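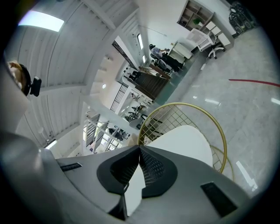 *Gold wire and a white curve up close, with a white desk and cubbies across the floor.*

# Desk and Shelf Tidying at Setent: Your Questions

Welcome! These are the questions we get most often about the shared workroom, the cubbies, the desk drawers and (everybody's favorite) the wire pieces. Last updated 2018-06-13.

## The wire pieces

**What are the gold wire things, and can I have one?**

Yes, please take one! They're plain wire holders in a gold color, and people use them for anything that would otherwise roll around a desk. They come out of the Garrido order we placed in May and they live on the supply shelf in the hallway. Take one, write your desk number on the sign-out card, and it's yours for as long as you sit here.

**What works well in them?**

Light things with some shape to them: rolled cables, tape, a ball of string, gloves, a small plant pot with a saucer under it. The open grid means you can see what's inside without tipping the whole thing out, and I love that more than I can reasonably explain. Paper clips and pushpins are a bad idea. They go straight through.

**Will the wire scratch the desk?**

It can, if you drag it. Stick the little felt dots on the bottom (they're in the envelope taped inside the supply shelf door) and lift when you move it.

**How do I clean the wire?**

Dry brush first, then a damp cloth, then a dry cloth. An old soft toothbrush gets into the corners of the grid beautifully! Skip the scouring pads and anything with bleach in it. If a wire pops loose, leave the piece in the repair tray and pick up another.

## Cubbies and drawers

**Which cubbies can I use?**

Any open square on the white shelving without a name card. One per person to start with, and a second if there are still some free at the end of the month. Name cards are in the top drawer of the sign-in desk. You don't need to ask anyone first.

**Do the cubbies have to look neat?**

They're open at the front, so what you put in them is what the rest of us look at all day - but a bit of color is very welcome. The one real rule is that nothing sticks out past the edge.

**How should I set up the stacked drawers?**

However suits you, although the setup most people end up happy with goes like this:

- Top: pens, scissors, sticky notes, whatever you reach for ten times a day
- Middle: chargers and adapters, each one wrapped separately
- Bottom: paper, folders, spare notebooks

Empty the whole stack out onto the desk before you begin. Sorting inside a drawer takes twice as long and you'll miss the good stuff at the back (I found a fountain pen I'd given up on!).

**Can I label them?**

Yes. The label maker is at desk 32. Removable labels only on the white furniture, please, as the permanent ones leave a gray rectangle that no amount of rubbing gets off.

## Floor and chairs

**Why do we keep hearing about the floor?**

Well, look at how it shines! It's a smooth, speckled floor that picks up every ceiling light, and it shows grit just as clearly. Sweep before mopping, every time. A microfiber mop that has been wrung out hard leaves far fewer streaks than a sopping one.

**Can I put a bag or a box on the red line?**

Keep the line clear, along with a good step on either side of it. Boxes waiting to be unpacked go against the wall by the supply shelf.

**My chair has stopped rolling properly. What now?**

Almost always it's hair and thread wound around the casters. Flip the chair over on a towel, snip through the tangle with small scissors and pull it out with tweezers. Very satisfying. The white chairs and the black ones need the same treatment, so do your neighbor's while you're down there.

## Tidy hour

**What happens at tidy hour?**

We put on some music, clear our own desks, then do the shared shelves together. Aled Hughes brings the trolley for recycling. Newcomers usually get the cubbies, which is the fun bit.

**What about things with no owner?**

They go in the Arnasell crate under the coat hooks, with a date on a scrap of tape. After 11 days they're up for grabs.

**Who do I tell if supplies run low?**

Write it on the pad in room 107. Felt dots, name cards and microfiber cloths are reordered from Kumton whenever the page fills up.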